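Report on the Visit to the Open Day at Ivwood
Student project, course Introduction to Automation
Group 2

1. Why we went

In our course we have learned the theory of robot arms, but most of us had never stood next to one. Our teacher proposed that we visit the open day of Ivwood in August and write a report of it. Ivwood is a workshop company that builds and tests small automation cells for other firms. It has 70 employees. The open day is held for schools, customers and neighbors, and the entrance is free.

Before the visit every group had to prepare questions. Our group chose the subject of gripping, so our questions were mostly about how a robot holds an object and how it knows that the object is held well.

2. The program of the day

We arrived at 9:30 in the morning and received a badge and a pair of safety glasses. Lorna Carnegie, an engineer in the test department, was the guide of our group. She spoke slowly and let us ask questions at any moment, which was very helpful for those of us who do not have English as first language.

The first part was a talk in the canteen. We heard about the two main products of the company. Prodinlow is a feeding unit that brings small parts to a robot in the right order. Danko is the software with which the operator teaches the robot its positions. After the talk we walked to the hall where the demonstrations took place.

3. The demonstration of gripping

The demonstration that we watched the longest was about taking flat pieces in and out of a narrow space. Ms. Carnegie explained that this is more difficult than picking from an open table. In the open, the arm can come from almost any direction. In a box or a shelf, the walls are close on the sides and there can be something above, so the arm has only a few good ways to enter and the fingers must also have space to open.

The gripper has two fingers, and each finger is made of several links that are connected with pins. In our lesson we called this a parallelogram mechanism. When the links move, the pad of the finger stays parallel to its first direction, so it can press flat on the side of a piece. I had drawn this mechanism on paper before, but I understood it much better when I saw it move slowly.

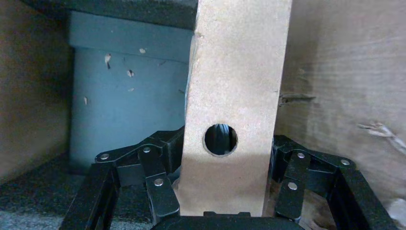

A tall piece held only at its lower end is a good test, because a small turning at the fingers becomes a large movement at the top. We asked what the operator does when the piece leans. The answer was that a small lean is accepted as long as the piece does not touch anything on its way. If it is too much, the piece is put down and gripped again. Danko can save a second gripping position for this purpose, and the operator decides when it is used.

Another student asked about the gripping force. With a hard metal part one can press strongly, but a pressed wood board can be damaged on its edge. For this reason the operator begins with a low force and raises it in small steps. In the test department they write down every step. For one customer project, called Cidside, they made 4,000 grips before the settings were approved, and 123 of them were noted as failed. We were surprised that the failed grips were the most important part of the record. Each one gets a short comment, for example "slipped at start" or "touched side wall", and the engineers read these comments together.

4. Trying it ourselves

After the lunch break two students of each group were allowed to teach one movement. I was one of them. The program let the arm move only at a low speed and Ms. Carnegie kept the stop button in her hand. My first position was too high and the fingers closed above the piece. At the second try I moved the arm lower, but I did not turn the wrist enough, and only one finger touched. The third try was good.

What I found hard was to look from the position of the robot. I stood at the side and my left was not the left of the gripper. The camera at the wrist helped me, but one has to get used to it.

5. What we learned

We could answer most of our prepared questions. The question about sensors inside the finger pads was not answered fully, as this part is still in development and the company does not speak about it to visitors.

For our own project we want to change two points. We will make the opening of our model shelf wider than we planned, and we will keep a table of all failed grips with a comment for each. We will also begin with a low force.

We thank Ms. Carnegie and the company for the visit. The sketches of the mechanism and our list of questions are added at the end of the printed version.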